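The Sandwich Hand of Plivitville

Lettuce is a terrible thing to ask a machine to pick up. It has no proper edges, it folds when you want it flat and lies flat when you want it folded, and no two leaves are alike. A tin of beans, by comparison, is a gift. So when the members of the shared workshop at Plivitville decided their home-made gripper should learn to put together a ham and cheese sandwich, they had chosen the hardest bit of lunch going, and they seemed delighted about it.

I went down in January, when the workshop was cold enough for coats until mid-morning and the kettle was never off. Most of the place is what you would hope for: a lathe older than its users, a wall of drawers with labels that have been crossed out and rewritten, bicycle frames hanging from the beams. The project lives at the far end, on a round wooden table with a grey cloth behind it, and it goes by the name of Bustico. The name was already written on the storage box they bought for the first batch of parts, and it stuck.

Bustico is a gripper you hold. You carry it about with your own arm and do the job through its two fingers, and the camera on it records what the fingers do. The plan is to gather enough of these recordings that a small arm, bolted to the bench, can be taught to do the same work by itself. Each finger has a small square marker on its mount, so the software can tell from the picture how far apart they are. The fingers are black and slim with a serrated jaw, and behind them sit the orange ribbed pads that everyone in the workshop has an opinion on.

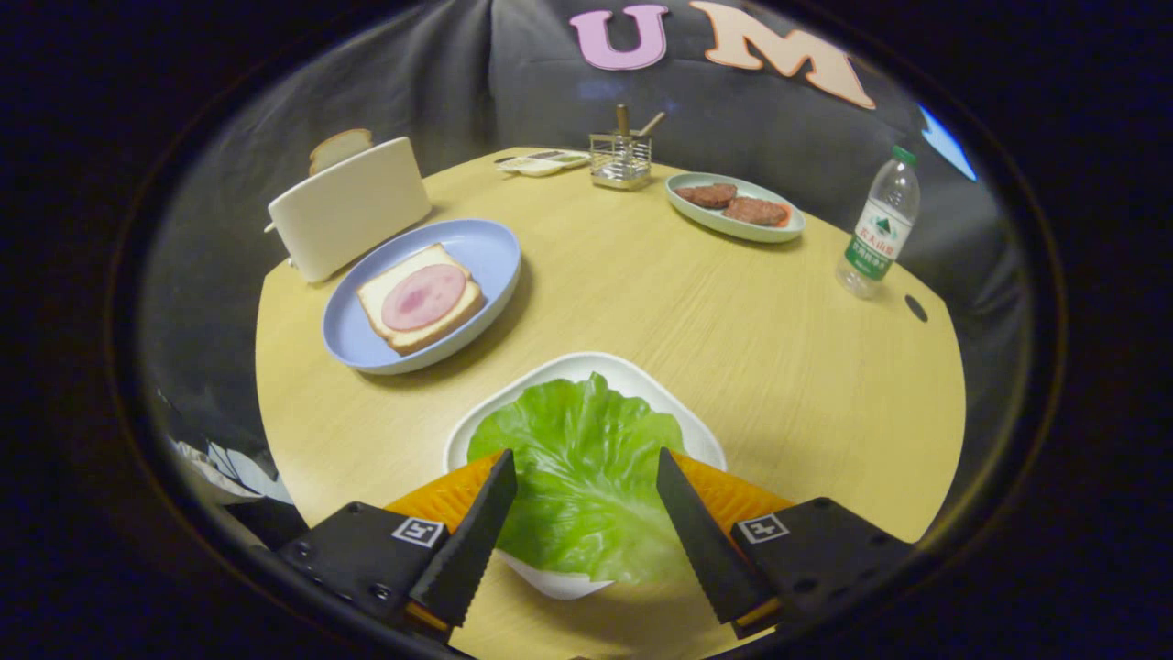
Kimie Yagi thinks the pads deserve more credit than the jaws. A stiff finger gives you one chance, she told me over the noise of the bandsaw, and a soft one lets you be a bit wrong and still come away with something. She would have made the whole finger soft if she had got her way, and she has not given up on it.

The argument has been running since the summer. The first fingers were simple flat paddles, cut on a Saturday-morning sort of whim from whatever was in the offcuts bin, and they were fine for bread. Ham slid off them. The second pair had teeth so deep that they went straight through anything green. What they have now is the sixth version, and it is the first that I would call handsome – slim enough to get under the rim of a leaf, with enough bite to keep hold of it.

Having a go yourself is the best way to understand the problem (and they will let you, if you ask nicely!). I picked up the gripper expecting it to feel like a pair of kitchen tongs. It doesn't, quite. Tongs tell your fingers everything, and this tells them rather less, so you end up watching the tips like a hawk. I managed the bread first time. The lettuce took me far longer, and I caught myself holding my breath as I lowered it.

Everything on the table is there to be awkward in its own way. Meat has a bit of weight to it, toast sits upright in the toaster and wants to be lifted straight, and seeds and grains are a different sort of trouble altogether. Between goes, things get shuffled about, so that whatever learns from the recordings can't simply memorise where the plate was. 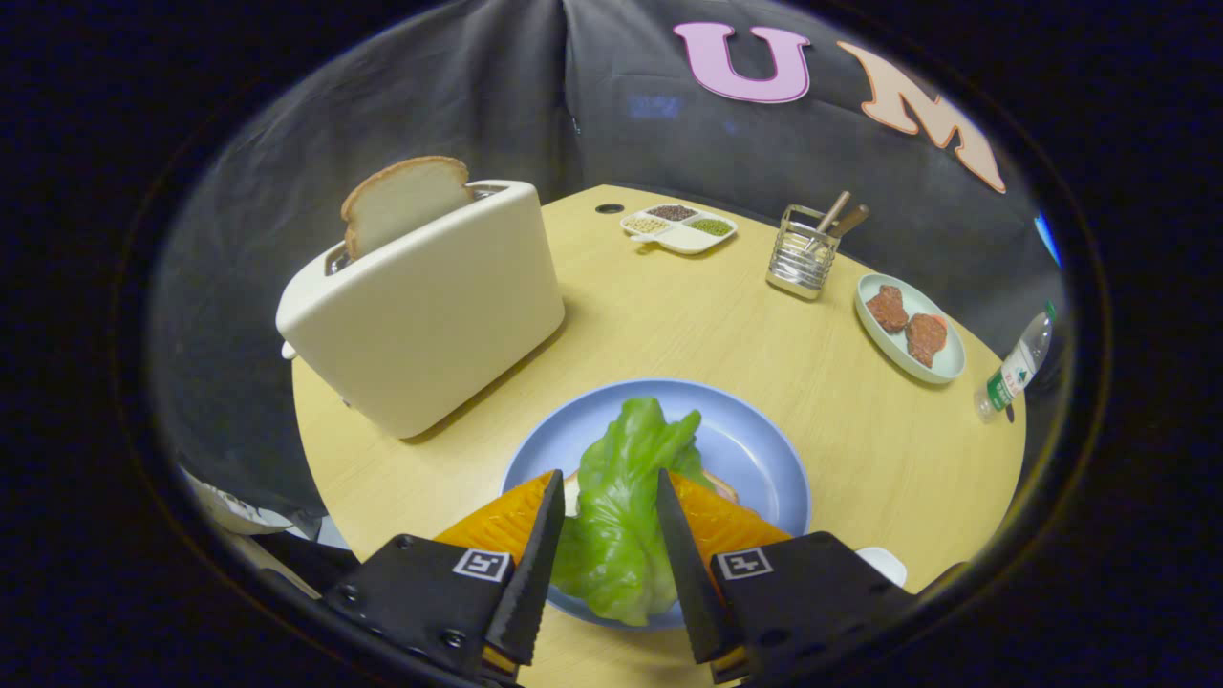 What it costs, and what it takes

The money is modest. The workshop set itself a limit of 2000 pounds for the whole project, bench arm included, and the arm swallowed most of that. It came second-hand from Nwachukwu, a parts dealer on the other side of town, with one stiff joint and no manual. Freeing the joint took an evening. Working out the wiring took most of a month, and the diagram they drew up along the way is now taped inside a cupboard door where everyone can find it.

Time is the bigger bill. The group wanted 100 good recordings of a full sandwich before they tried any training at all, and they have 102, the extra two being the work of people who hadn't heard that they could stop. Every recording is watched through afterwards. If the holder's arm wanders, or the ham goes down crooked and gets nudged straight with a thumb, out it goes.

The software side is held together by Tanance, a set of scripts that started life sorting the workshop's photographs and has been stretched a long way since. It lines up the pictures with the finger positions and throws up a warning when a marker drops out of sight. I was shown it with a good deal of pride and a certain amount of crossing of fingers. It crashed once, and was running again before my tea had cooled.

The stack is where it all comes together. Bread, ham, cheese, then the leaf, which has to be gripped firmly enough to stay put and gently enough to still look like something you would eat.

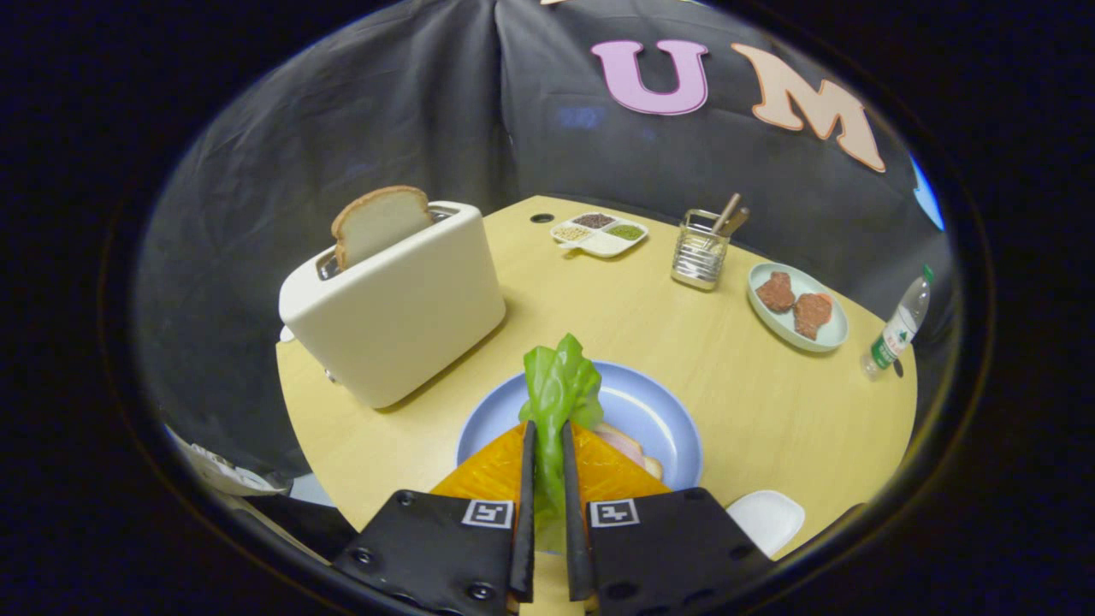

Bustico at work on the lettuce, with ham and cheese already on the plate.

The bench arm has had its first lessons, and it can move a slice of bread from one plate to another more often than it can't. Ham is next. There is talk of a softer finger as well, and a mould for it was sitting half finished by the window when I left, with Kimie Yagi's initials scratched into the side. If the pads win, the serrated jaws will go up on the wall beside the flat paddles and the pair that shredded everything. I've asked to be told when the arm gets as far as lettuce. I would gladly make the trip again for that, coat and all.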